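Zomness opens its toy and housewares swap library in January

I've been wanting to write this one for a long time, so forgive me if it runs on a bit! Starting in January, Zomness will be lending out toys, kitchen gear and small household stuff from our new space on Orbán Street, the long storefront that used to be the Maten shoe repair. You join, you borrow, you bring it back, and somebody else gets a turn.

My name is Apolline Roussel, and I started Zomness out of my own hallway closet. My kids had outgrown a whole wall of puzzles and ride-on toys, and my neighbor Danuta Cieślak had a fondue set she'd used once (plus a bread machine, plus two ice cream makers — don't ask). We started trading things back and forth, then a few families on our floor joined in, and before long the closet door wouldn't shut.

The catalog now holds 1146 items. Most of them are toys and games, and the rest is the kind of thing you need for one weekend a year, like folding cots, cake pans shaped like numbers, a carpet cleaner and a really nice set of punch bowls. We have 531 members signed up before opening, and I'd love to see a lot more of you.

How it works

A household membership is $100 a year. That gets you up to six items at a time for three weeks, and you can renew anything once as long as no one is waiting for it. There are no late fees for the first week. After that we'll send you a friendly text, and then a slightly less friendly one.

Everything gets cleaned and checked when it comes back. Puzzles get put together at the big table in the back, which has turned into a bit of a social event, and if a piece is missing we write it on the lid so you know before you get to the end. Lost a piece at home? Tell us. We'd much rather hear about it than find out from a very upset five-year-old.

Donations are open now, and you can drop things off any day until 6 p.m. We take toys in good shape, board games, baking gear, camping basics and small appliances that work. We can't take car seats, cribs, helmets or stuffed animals, and please hold on to your old textbooks.

The software side comes from Drasent, a small local shop that built our booking page and has been very patient with my emails. You can search by age, by size or by how much noise a thing makes, and that last filter was Danuta's idea. I use it constantly.

What's next

Once we've settled in, I want to start a Saturday-style repair morning, only spread through the week so people on shifts can come too. Danuta is already collecting tiny screwdrivers. We're also talking with two schools about lending science kits by the classroom, and I'll have more to say about that in spring.

The front room is 3909 cubic feet of shelving and bins — Danuta measured it twice — and we still have some empty shelves along the window side, so keep those donations coming.
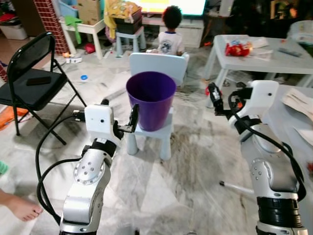 If you have big outdoor things like sleds or a play tent, call ahead so we can make room by the back door. To join, donate or set up an interview, stop by the Orbán Street storefront and ask for me or Danuta. Press visits are welcome in the mornings, and there will be coffee.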